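Main page – Contents – Recent changes – Random article – Help

Paper bag

A paper bag is a flexible container made from one or more layers of paper, folded and glued so that one end is closed. The common brown type is made from unbleached kraft paper, a strong stock produced from wood pulp by the sulfate process. Paper bags are used for groceries, baked goods, takeout food, clothing and household storage.

Construction

Most paper bags are formed from a continuous roll. The web is folded into a tube, joined along a lengthwise seam, cut to length and closed at the bottom. Three shapes account for most production. The flat bag has no side folds and is used for cards, pastries and small hardware. The pinch-bottom bag has side folds, called gussets, but no flat base. The square-bottom bag, often called an SOS or self-opening sack, has gussets and a folded rectangular base, and stands upright when opened.

Paper weight is given in pounds per ream or in grams per square meter. A light food bag may use a single thin ply, while a shopping bag with handles uses heavier stock and often a reinforced top edge. Twisted paper cord and flat folded paper are the usual handle materials.

Handling and shape

Kraft paper holds a crease. A bag that has been crumpled and opened again does not return to its original flat panels, and its walls become softer and easier to bend. The top edge can be rolled outward to form a collar, which shortens the bag and helps keep the mouth open. Rolled bags are used in homes as bins for cloth goods, dry vegetables and craft supplies.
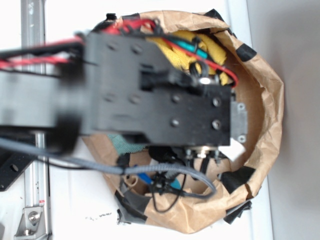

Why is the top of a paper bag rolled down before it is filled?
The roll stiffens the rim, so the bag stays open and both hands are free for loading. It also lowers the wall, which makes items at the bottom easier to reach.

Fabric and other soft goods tend to spread against the walls and fill the corners. Rigid goods concentrate the load on the base – a frequent cause of failure along the bottom fold. Moisture weakens the bonds between fibers, and a damp bag can tear under a load that it would carry when dry.

Sizes and trade names

Grocery bags in the United States are commonly named by a nominal barrel or pound size that no longer corresponds to the weight carried. Smaller makers use their own codes. The Zesell catalog lists a square-bottom bag as model 1812, sold in bundles of 100, and a handled version as model 3513. The Skandlow range is limited to 14 flat and pinch-bottom sizes.

Reuse and disposal

Clean bags are accepted in most paper recycling programs. Bags soiled with grease are usually excluded, although plain uncoated ones may be composted – torn into strips, they break down faster. Plastic windows and non-paper handles should be removed first.

See also

Kraft paper
Gusset
Shopping bag

References

Bhardwaj, Yogesh. Folded Paper Containers. Barros.
Kirui, Idrisa. "Crease Retention in Unbleached Sack Paper." Anunov Packaging Notes, April.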